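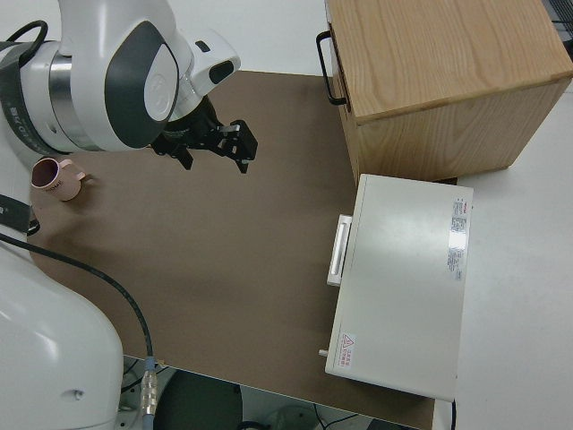 One of the arms at the Zarketti open day, with the pink mug on the table.

When I came to the Zarketti workshop at 10 in the morning, Dayana Cuautle was already answering questions from a group of students. She prepares the demonstrations there, and in June the doors were open to everybody who had registered. I waited until they moved to the next hall and then we could talk.

"People ask first if it can cook," she told me. "I say no, today it is only cups and mugs. They are a little disappointed, but they stay."

The kitchen table is a project with the name Ruvden. It started two years ago with plastic blocks. Cuautle wanted to change to real household things very early, and her colleagues thought it was too soon.

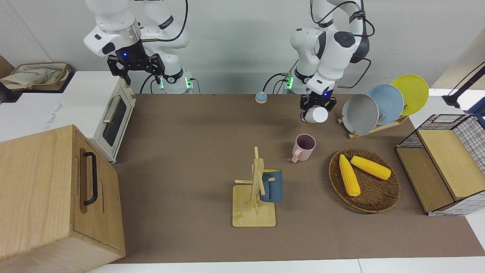 "A block is the same from every side," she said. "A mug has a handle, and the handle is where your problems begin. I broke many mugs. I bought them with my own money at first, then the company made a budget of 30 dollars a month for me."

Until the open day the team had recorded 3,107 attempts with cups and mugs. I asked how many of them were good. She laughed and said that 813 came from the first weeks, and she would prefer that I do not ask about those.

Tươi Đoàn, who writes the motion software, joined us for the second half of our talk. He explained that visitors often stand too close and speak very quietly, as in a hospital. "You can talk normally," he said. "It does not hear you."
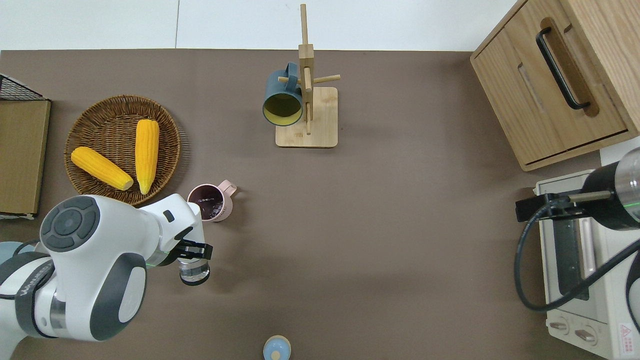 The Ruvden table during the open day: a clear cup in the gripper, corn in the basket and the mug tree behind.

I wanted to know what comes next. Đoàn would like to work on the oven door. Cuautle is thinking about plates in the rack, and she wants to try them before winter. They have not agreed yet.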